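Bench notebook, Gultano cell 2
Apr 27, 2020

Gripper drops and one pinch-stop, desk-tidy task

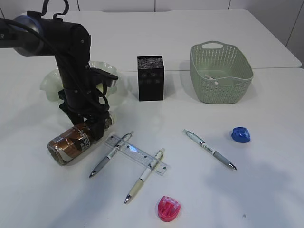 Fault first, then what I did about it. The arm lost its grip on lifted objects several times this morning, and on one of those drops the joint supervisor threw an overcurrent stop and would not clear from the pendant. I had to cycle power at the cabinet to get the arm back. I would like to know whether these are one fault or two. The layout was the usual clutter: pencils and the ruler loose in front, the mesh holder and the green basket at the back, the wavy bowl behind the arm. The can is the object that gave the trouble. With it on its side, the fingers close around one end and the rest of its length hangs off to the left, so any weak clamping lets the far end sag and the can rolls out of the pads. The pencils are light enough that a weak grip doesn't show.

State of the cell at start: controller on the Skestunix build we have used since October, gripper firmware unchanged, pads as found. Force setpoint 44 in the config (driver units, no idea what they map to in newtons, see the old note taped inside the cabinet door). Nobody had logged a change to the config, and the file on disk matches the one in the repo.

First drops. Arm closes on the can, reports grasp OK, lifts, can slips during the lateral move. The supervisor believes it is still holding something and goes on to the place position with nothing in the fingers. The "object held" flag stays true the whole way, so that's a fault in its own right. It is set at the moment the fingers stop moving and never looked at again until the open command. I wrote this up once before for the Poon cell and it got closed as low priority. Reopening it.

The stop. On a later try the can slipped, landed on the table under the gripper, and the arm came down on it during the place move. Overcurrent at the elbow, brakes on, red light. This is the supervisor doing what it should. What it should not do is refuse the reset. The pendant gave "joint state stale" each time. I stood outside the taped line for all of this and did not reach in until the cabinet switch was off and the tag was on it. The forearm stays put with the brakes on, but there is enough spring in the fingers to pinch when power comes off, so keep your hands clear of the pads until they have relaxed. I got the can out by pulling it straight back along its axis. Small dent in the side. I put it back into use since the dent is away from where we grip, but if you think it matters, swap it.

Checks, in the order I did them:

Finger pads. Left pad glazed, shiny patch toward the tip. Right pad fine. Wiped both with isopropyl and let them dry. Slightly better by hand feel, nothing I would hang a conclusion on.

Finger screws. All tight on the right bracket. One on the left bracket turned a quarter turn before it bit. That is probably enough to let the finger toe out under load. Retightened, paint-marked.

Cable loop above the upper joint. I have had my eye on this one because it sticks up and catches the light when the arm swings. Flexed it by hand with the power off and the meter on the gripper supply pair. No dropouts. Did the same with the run that hangs down the side of the arm. Also nothing. I still don't like the loop and would rather have it tied down.

Gripper supply voltage under load. Sags when the fingers stall, recovers in 300 ms. The Zistuvik manual allows a sag but doesn't say how long. I have no reading from a healthy day to hold it up against, which is my own fault.

Log timing. Here is the part I think matters. The gripper status messages stop arriving for a stretch right before each slip. The longest gap I found was 735 ms. The driver is supposed to hold its last commanded force through a gap, but the finger current trace falls off during the gap and comes back after it. So either the driver is backing off on a timeout, or the sag above is browning out the gripper board and it restarts with the default force. The default is a good deal lower than 44. A restart would also explain "joint state stale," if the gripper hangs off the same bus and the bus has to re-enumerate. I have not proved any of this.

After tightening the screw and cleaning the pads I ran the can pick again at half speed. It held on every lift I tried before lunch. Went back to full speed and got a slip early on, with a gap in the log at the same moment. So the mechanical side was making it worse and the electrical or comms side is still there.

What I left in place: full speed is locked out on this cell. Supervisor config has the speed cap and a comment with my reason. Please don't lift it to finish a run. The tag on the cabinet says the same thing. Half speed only, can task off the list, pencils and sharpeners OK to continue. If it stops and the pendant refuses to reset, don't keep pressing reset. Switch off at the cabinet, tag it, wait for the fingers, then go in.

Still to do:

Scope on the gripper supply at the board end. My meter is too slow to tell a sag from a restart.

Read the boot counter before and after a slip. There should be one in the Zistuvik diagnostic page. If it goes up we are done guessing.

Borrow the supply from the Poon cell and repeat at full speed, with the taped line kept clear and one person on the stop button.

Patch the held flag so it watches finger position during the move. If the fingers close past the width they had at grasp, call it a drop and stop where you are. Should be a short change. Needs a test with the ruler, which is so thin that the fingers are nearly shut on a good grasp and it may trip by mistake.

New left pad. There is a bag of them in the second drawer, older type, with the rounded edge. They fit but the grasp width offset is different, so the config has to change with them.

Logs are in the cell 2 folder under today's date. The slip with the overcurrent is the largest file. The trace plots are next to it, with the message gaps shaded. Ignore the first plot, wrong time base.

Later, same day: read the boot counter once before shutting down and wrote the value on the tape on the cabinet. Next person in, read it again before you run anything.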